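Walemmont to Open Small Toy Display at Undlow Arcade in April

UNDLOW – Walemmont, the secondhand toy and game store on the upper floor of Undlow Arcade, will open a permanent display of small toys in April. The display holds 273 pieces from the store's own collection and will be free to view during normal store hours.

The toys have been kept in drawers behind the sales counter for most of the store's life. Customers could ask to see them, and regulars often did, but there was no place to set them out. The store gave up its old stockroom last fall to make space, and work on the display has been going on since then.

The collection will be shown in 4 units along the long wall of the former stockroom. They were put together by Itport, a local shop-fitting firm, using parts that can be taken down and moved if the store changes its layout. Vertical posts and floor rails are silver aluminum. Polished chrome poles come down at a slant to the floor panel, where they sit in small brackets or collars.

The backs and sides are covered with printed panels instead of plain paint. Walemmont picked a flower pattern from the Jankauskaitė wall panel range, with tulips, a big ruffled carnation and clusters of small blue flowers on a pale background. The floor is pale as well, so that small toys in strong colors are easy to pick out from across the room.

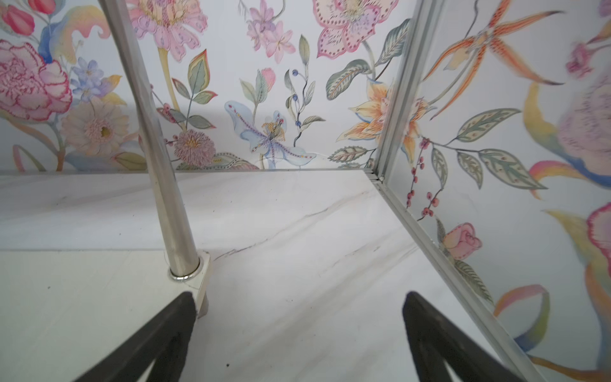

Itport finished the metalwork first and fitted the panels afterward. The firm's crew worked in the evenings after the store closed, and the sales floor stayed open throughout. One run of rail was delivered too long and had to go back, which moved the schedule by a week. The room also got a new outlet near the door and a second ceiling light.

"We looked at glass cabinets to begin with, and they were fine, but everything inside them looked far away," said Dilruba Thambiah, owner of Walemmont. "A lot of these toys are smaller than your thumb. I wanted people to be able to get their face fairly close without setting off an alarm."

The collection will be arranged by subject. Farm animals come first, followed by wild animals, then dressed figures, then vehicles and odds and ends. Pieces that fit in two groups have been placed wherever there was more room. The store expects to move things around a few times during the first months.

Pigs make up a good part of the farm section. Walemmont has bought or been given pigs ever since a customer left a bag of them on the counter with a note saying they needed a home, and it has not turned one down yet. They are rubber for the most part, all pink in some shade, and many have the specks and marks that come with having been played with. 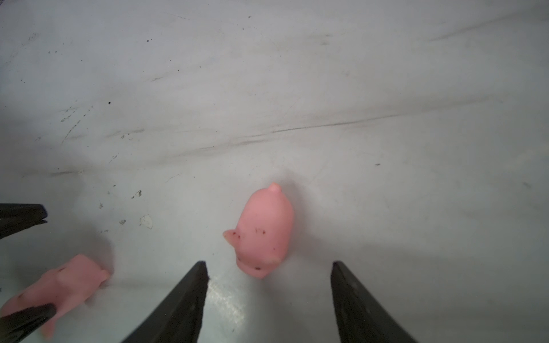

Walemmont does not repaint or retouch the toys it puts on show. Dust is brushed off and sticky spots are wiped with warm water and a little dish soap. Anything that is splitting or crumbling is kept out of the display and stored flat in paper. Toys with missing parts are included if they can stand up or be propped.

"A toy that has been carried around in a pocket for three years looks like it," Thambiah said. "I'd sooner show that than make it look like it came out of the packet this morning."

The dressed figures took the longest to sort. Ribbons, collars and little dresses tend to get swapped from one toy to another over the years, and there is often no way to tell what belonged to what. The store has left each one in the clothes it arrived in. A yellow ribbon stays with the toy that came in wearing it, and so does a white dress with small red-pink markings, even where another figure of the same size might seem a better match.

Most of the figures will stand directly on the boards. A few that lean or tip over will be allowed to lean. Walemmont tried small clear stands during the setup and decided against them – they caught the light and made it harder to see the feet.
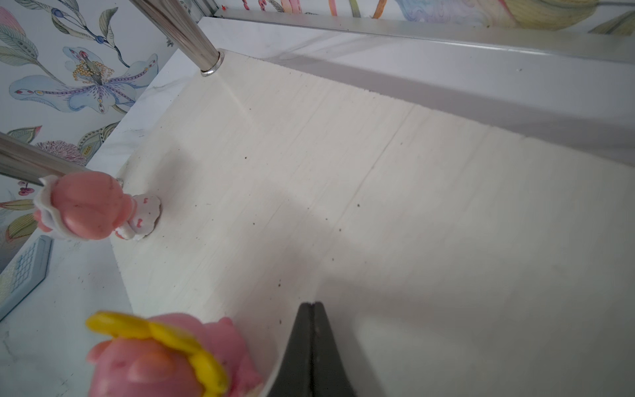
Each toy will have a number, and a printed list with the matching numbers will hang on a hook at the end of the room. The list gives the name of the toy where it is known, what it is made of and how it came to the store. Large-print copies will be available at the counter. Visitors who recognize a toy or know who made it are asked to write it down on the sheet provided, and the list will be updated when there are enough changes to be worth reprinting.

The toys in the display are not for sale. The store will keep a separate tray of small secondhand toys by the register, with most priced under five dollars.

School and youth groups can book the room for a visit of up to 12 children at a time. Group visits will be held on Tuesday mornings, before the store opens to the public. Children on a booked visit will be able to handle a selection of sturdier duplicates at a low table. Groups should call ahead, and one adult is needed for every four children.

The room can be reached by elevator from the arcade's side entrance. The doorway from the sales floor has been widened and there is no step. Strollers may be brought in, though the store asks that they be left by the door when the room is busy.

A printed booklet on the collection will be on sale at the counter from opening day. The first run is 400 copies.

About Walemmont

Walemmont buys and sells secondhand toys, games and puzzles from its store in Undlow Arcade. It also takes in donated toys, repairs board games and runs a parts box where customers can look for missing pieces.

Press contact

Dilruba Thambiah, Walemmont, upper floor, Undlow Arcade. Members of the press who would like to see the room before it opens can arrange a time at the store counter.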